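Grernwood Wash Room: Progress Report to the Le Roux Fund, November
The pale surfaces are in, and we could not be happier with how the room is coming along!

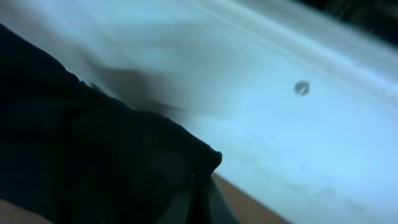 Several of our regulars asked whether white was a wise choice for a room that sees muddy boots, paint trays and soup pots, and one of them told us flatly that it would look tired by spring and we should have gone for gray. We did talk it over at length. Gray hides the dirt, and in a shared wash room we want people to see the dirt and wipe it up. So white it stays, and we have put a cloth hook at each washing place.

Where the money has gone so far. Your grant covered the basins, the trays and the splash panels, all ordered through Skuvham in one delivery (a big saving on freight). The one bill we had not planned for was $1487 for moving the drain line, which was set too far back for the new layout. We paid it out of our own reserve, so your budget lines are unchanged.

What is finished: the old cabinets are out, the floor has been leveled and the supply pipes are replaced. The pipe work took 3 weeks longer than we planned, mostly waiting on a valve in the right size, but the pressure is so much better now. Filling a soup pot used to take forever.

What is still open: sealing along the back wall, the second light over the drying rack, and the shelf for brushes. The light matters more than we first thought. In the afternoon the far end gets quite dim, and people cleaning brushes there need to see what they are doing. We have a quote from Salar for the fitting and the wiring and expect to say yes this month.

A word on use. We opened the room for a trial on the evenings when the craft group and the supper club overlap, with up to 20 people coming through. The big lesson was about traffic. Everyone wanted the place nearest the door, so we have moved the soap and towels to the far end and the line is already shorter. The supper club also asked for a separate tray for vegetables, away from anything with paint on it, and we have set one aside with a green label.

We would like to ask for one small change. There is $200 left on the tile line, and we would love to move it to a rubber mat for the standing area, where the leveled floor gets slippery. Please let us know if a note by email is enough or if you need the form again.

Next report will cover the sealing, the lighting and the first full month of evening use. Come by and wash a pot with us before then, the kettle is always on after 6 p.m.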